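Workshop notebook, Flindell side room
July 2026

Carrying on from the April notes on getting the meeting room ready for visitors. The table itself is fine now. The scratches near the door end took the wax and don't show unless you crouch down and look along the top. Dark brown wood grain hides a lot, but it shows every fingerprint and every bit of dust, so it has to be wiped last, after the cables are in place.

Order that worked:
Clear the table completely, including the tray of pens. Wipe once with a damp cloth, then dry. Run the power strip. Put out water glasses. Sweets go last.

We used to do the sweets first and they were always being moved out of the way for something else, and each time a few ended up on the floor or under someone's notebook.

Sweets. The bulk carton from Bivura came in at 2000 g. I decanted 300 g into a zip-top bag to carry over and left the rest in the cupboard under the sink, top shelf, lid on. 300 g is right for two small plates. It makes a proper heap on each without sweets rolling off when somebody reaches in. The first time I tried it with double that and spent the morning picking them up.

The orange and green ones come mixed. I had meant to sort them, all the orange on one plate and all the green on the other, so people could find the flavour they wanted. Gave that up. It takes ages, and by the first break they have been stirred together again anyway. Mostly green on one and mostly orange on the other is near enough, and it looks better than an even mix on both. Do it by eye as you tip them out.

Plates: use the small round glass ones with the gold rim. The big white dish from the Didau box is too deep, and people can't see what is in it from the far side of the table. The glass ones must be washed by hand. I think the dishwasher has already taken a little of the gold off one in the back of the cupboard, though it may have come like that. Dry them with the thin cloth and not the towel, which leaves fluff in the ribs of the glass. Still need to buy a second thin cloth.

Position: both plates together near the front edge to fill them, then move one up the table once people know where they are sitting. Hold them low on the glass when moving. The rim is easy to grab but the sweets shift and the top of the heap slides.

Cables. Still not happy. The white charging leads are too long for where the strip sits and they spread all over the right-hand side. Dovhaniuk sell short ones but the postage was more than the leads, so I'm waiting until we need something else from them. For now — loop the slack towards the far side, away from the plates and the glasses. Clips under the table edge would be better. I tried the sticky sort in April and they dropped off within the week. Screw-in ones would hold, but I don't want to put holes in this table without asking.

Time taken, start to finish: 40 minutes. That includes washing the plates. Could be shorter if they were washed the day before.

To do:
Second thin cloth.
Ask about screws under the table edge.
Label the carton in the cupboard with the date it was opened.
Find a small bowl for empty wrappers. They get left in the water glasses otherwise, and the orange ones leave a bit of colour on wet glass.
Keep the zip-top bag and use it again for topping up.

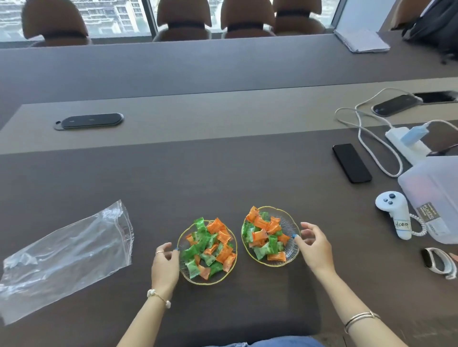
On topping up, 2 rounds in a day is plenty. Do the first after lunch and the second only if there are people staying on into the evening. Anything left at the end goes back in the bag and not into the carton, so the older ones get eaten first. The bag wants squeezing flat before it is sealed or it won't fit on the shelf beside the tea.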